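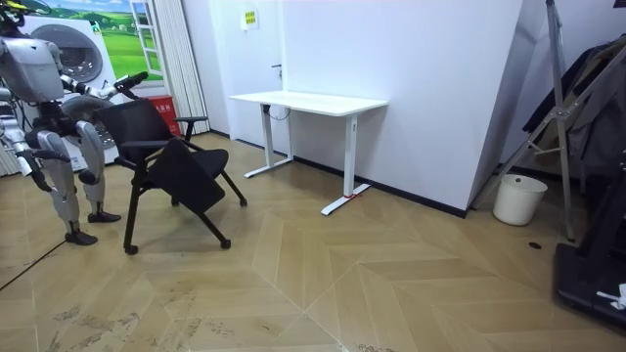 A Chair for the Whole Day: speaker's notes

Limcombe lunchtime talks, May. Nusrat Majumder.
Thirty minutes, then questions. Water on the left, clicker in the right hand, slow down.

Slide 1. Welcome, while people find a seat

Leave this one up while they come in. Say hello properly to the front row, they always look so worried at the front.

Thank Eun-ji for the invitation and for the soup. Say how nice it is to be back, and that last time I overran so badly the pottery class had to knock on the door.

Start with the chair on the slide: black mesh back, rolling base, the sort of thing most of you have pulled up to a table at one time or another. Ask them to think of the chair they sit in most. Not the best one in the house, the one they truly spend their hours in. Give them a moment with it. Somebody will say the car, and they are quite right, and we'll come to the car.

Slide 2. How I came to care about any of this

Keep this short (I never do). My first job was in the post room at Dreneck, and I was given a typing chair with a seat like a dinner plate. I loved that job and I dreaded sitting down. When I moved upstairs I was given a much grander chair, tall back, big padded arms, and I was every bit as sore by four o'clock.

Pause here. The grand chair was too deep for me. I was perching on the front of it all day with that lovely padded back a good way behind me, doing nothing whatsoever. It took a colleague, Dong-geon Sun, to walk past and ask why I was sitting as if I were waiting for a bus.

I should say now that I'm not a doctor or a physio. I've spent a good part of my working life helping people set up their desks, and I'm passing on what has been useful. Anyone with a pain that worries them should talk to someone qualified, and I'll say it again at the end.

Slide 3. Feet first

Everyone wants to begin with the back. Begin with the feet – they're the part you can check without a mirror.

Ask the room to shuffle back in their seats and notice whether their feet are flat on the floor. There will be some laughing and scraping. Let it happen.

If your feet dangle, the front edge of the seat presses on the backs of your legs, and sooner or later you'll slide forward to get away from it. Lower the seat if it goes lower. If it doesn't, find something to put your feet on. A thick parcel taped shut will do very well for a week while you make up your mind about buying a footrest.

Then the gap behind the knee. You want room for a couple of fingers between the seat edge and your calf. If there's no room, the seat is too deep, and a firm cushion behind you brings the back of the chair to where you are.

Slide 4. Arms, and the trouble with armrests

Story of Hyun-seo Bang and the kitchen table. She had bought herself a good chair, saved up for it, and the arms wouldn't go under the table. So she sat a long way out and reached for everything, and her shoulders ached, and she blamed the table, the laptop and her age in that order. We took the armrests off. Four screws! She rang me that evening to tell me she'd done her whole tax return.

Point to make: armrests are there for resting. If they stop you getting close to your work, lower them or do without them. If they push your shoulders up towards your ears, the same.

Show the shrug with my own shoulders. Big gesture, the back row can't see small ones.

Slide 5. Getting up again

This is the part I'd keep if Eun-ji told me I had only 2 minutes left.

However good the chair is, you weren't meant to be poured into it at breakfast and tipped out at supper. Put the kettle in another room. Stand up for phone calls. My neighbour So-yul Baek keeps her printer on the landing and says it's the most irritating thing she has ever done and she wouldn't move it now.

Mention the car here. Same idea: seat close enough that you aren't stretching for the pedals, and stop on a long drive sooner than you think you need to.

Slide 6. Buying one

Sit in it first, in the shoes you usually wear, and stay in it long enough to get bored. Try a friend's. Try second-hand, where there are bargains when offices move.

Check that you can work the levers while sitting down. Check you can get out of it easily.

If someone asks about the Kivano or the Ulloa: I have sat in both, I liked the Kivano, but I'm short. A tall person may feel quite differently, so don't let me talk anyone into it.

Slide 7. Questions

Repeat each question aloud before answering it, for the people at the back.

Likely ones: kneeling stools (fine for a change, hard on the knees for some), exercise balls (I fell off mine), standing desks (lovely if you also sit down now and then).

Say the bit about doctors again. Handouts are by the door, and would they please put the chairs back against the wall for the pottery class.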